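Workshop Tips: When Two Arms Let Go of the Same Thing
Posted 4/2/19 in Bench and Bay, the Ziltthorpe shop tips page

We had a drop fault on the Dritton bench for most of a month before we found the cause. Two small arms would take a book between them, lift it off the table, start the turn toward the shelf, and then one side would let go. The log said "grip lost, right" and the program stopped. Restart, same thing again within the hour. What follows is what we checked and what we'd tell anyone who runs a two-arm setup at home or in a small shop.

Books are harder than they look. A paperback has a slick cover, it flexes in the middle, and the pages shift against each other when it is pinched near one corner. A block of wood of the same weight will pass every test you give it and tell you nothing about how a book will behave. 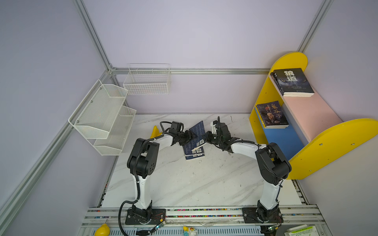
Both grippers on one book, with the shelf at right.

Start with power. Our two arms ran off one Tekin supply, and when both grippers closed hard together the voltage sagged. The gripper motors are the first to feel it. Put a meter on the line at the arm end, not at the supply, and watch it while both sides squeeze. If it dips every time, give each arm its own supply. That alone took us from a drop every few minutes to a drop every hour or so.

Next, look at the cables. An arm that reaches up and in toward the middle pulls on its own cable, and a connector that is fine at rest can lose contact at full reach. With the power off, move each arm by hand through the whole path and watch the loops. Nothing should go tight. Leave slack at the elbow and again at the wrist, and tie the cable to the link so the plug never carries the load.

Then clean the finger pads. Ours had picked up paper dust and a film from the book covers. Wipe them with a damp cloth, let them dry, and do it again every 855 cycles. We tried leaving it to the end of the week and forgot more often than we remembered. Put the number in the program and have it stop and ask.

Clean the table while you are at it. Grit under a book makes it slide when a finger touches the edge.

Once the power and cables were right we still had drops, and these turned out to be timing. The left arm reported a good grip before its fingers had finished closing, so the right arm began to lift early and dragged the book out of line. Add a wait after both sides report closed. We use 15 tenths of a second. It feels slow when you stand and watch it, but over a long run the time lost is less than one good restart.

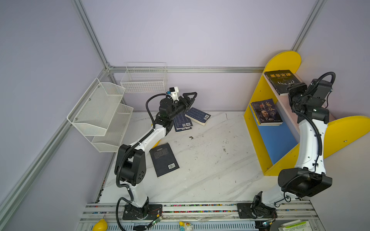

Slow the turn as well. The speed in the Fososley starter file was set for one arm carrying a light part, and we had never changed it. We cut it by half for anything held by two arms and left the single-arm moves as they were. Keep the two speeds as separate settings with clear names, or somebody will "fix" one of them later.

Now the safety side. The worst moment was after a drop, when one of us reached in to pick the book up while the program was stopped. Stopped is not the same as off. The left arm still had power and was holding position, and when the fault cleared it moved back to its start point with a hand in the way. It was a bruised knuckle and a fright – it could have been a broken finger.

The rule since then is short. Hit the stop button, switch off the arm power at the wall, wait for the arms to settle, then reach in. Arms without brakes will sink when the power goes, so keep your hands clear until they are down. Nothing restarts until the person who reached in says so.

We also changed the program so that clearing a fault does not move anything. It now needs a second press from outside the enclosure. If your controller lets you choose, choose that.

Write faults down as they happen. A pad taped to the bench works fine. Put the cycle number, which side let go, and what it was holding. Ours showed that all but seven of the drops were on thick paperbacks, and that sent us to look at grip force last. We raised it a little and left it there. By the end of May we aim to have a full run of 1,901 lifts on the sheet.
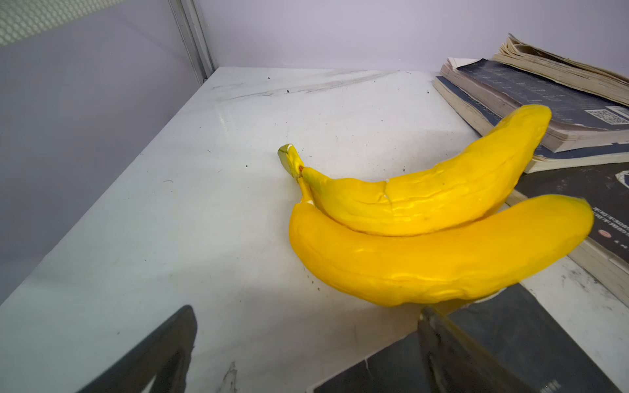 Can I just turn the grip force all the way up?
You can, but it tends to make things worse. Full force heats the gripper motors, dents soft covers and draws the most current at the moment you can least spare it. Raise it in small steps and stop at the first setting that holds through the turn.

Spare finger pads are in the second drawer under the bench. Mark the sheet when you take the last pair.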